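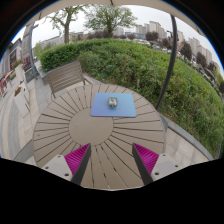

Wednesday, patio, 2 pm. Round two of the table care test and I'm really pleased with how this top is holding up! Gave it 200 ml of the Parner cleaner in a bucket, soft brush, working from the center disc out to the rim. The slats run out like spokes, so you just follow each groove and the dirt has an exit (so much nicer than the square Woria table, where I was forever scrubbing into corners). The light-blue mat can stay over by the far side for now, want to see if it leaves a mark. Rinsed twice, 5 minutes between.

Umbrella next. Tried the crank 13 times, smooth every time, lovely thing. Shade reaches the chair until late afternoon. Base didn't budge when I leaned on the pole.

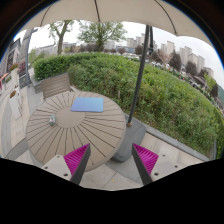
Guangming Lei thinks the grooves should get a dry brush before any water goes near them, or the grit just turns to paste. Good point, will do it that way next time. Still need: stiffer brush, 2 more cloths, felt pads for the chair legs.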